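Joining and Testing the Panels of a Modular Experiment Kit
Tilell Workshop Notes, sheet 4

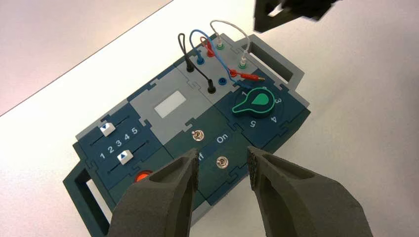

Modular experiment kits lose most of their accuracy at the seams, so the panels should be joined and checked before any readings are taken. Work on a flat, hard tabletop. Lay the panels face up and press each puzzle edge straight down into its neighbor; sliding them in from the side wears the tabs. On a layout with the slider module at one end, the display module and the toggle switches sit in the middle, with the rotary selector next to the switches. A carrying handle goes at each end of the long axis.

Before testing, set both toggles to Off and move both slider knobs to the 1 end of the scale. Connect the supply. Move the upper toggle to On and wait two seconds, then do the same with the lower one. Step each slider through the printed numbers and write down the reading at every stop. Return the slider to 1 before starting the next track.

If a reading jumps, press along the nearest seam and repeat the step. Readings on the Famero base set should stay within 2 units of the first pass. Wipe dirty tabs with a dry cloth. Replacement tabs are listed in the Damasceno parts sheet under item 352.

Switch both toggles to Off before lifting the kit, and carry it by both handles.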